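On Switching the Tindall Shop to Paper Bags

Jul 15, 2023

Readers of this blog have asked how the change in packaging at the Tindall shop was decided, and I am pleased to set out the facts as I understand them. I have served behind the counter there for several years and took part in the discussions from February onward.

The shop had long given a plastic carrier bag with every purchase. Clyde Benavides reviewed the orders for the previous year and found that we had handed out 3675 of them. Many were used only for the walk to the parking lot. Pui-shan Tai proposed that bags be offered on request, and that those we did offer be made of paper.

Samples were obtained from two suppliers, Endberg and Nusitz. The Endberg bags were stronger at the handles but came only in cartons of 3000, and our stockroom could not hold them. Nusitz agreed to supply packs of 100, and the first delivery arrived in the spring.
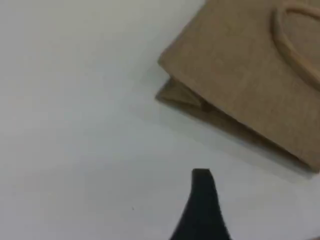

Customers have accepted the new arrangement with few complaints. The main concern has been rain, and staff now keep a small supply of reused plastic bags under the counter for those who ask. Heavy items, such as jars and candles, are wrapped and placed in a double bag.

A charge of 10 cents was considered and set aside. Ada Sala was of the view that regular customers would bring their own bags without one, and most of them now do — a habit I have taken up myself when shopping in Vurwood.

The remaining plastic stock will be used up before any further order is placed. Questions about the paper bags may be left in the comments or raised with Clyde at the shop.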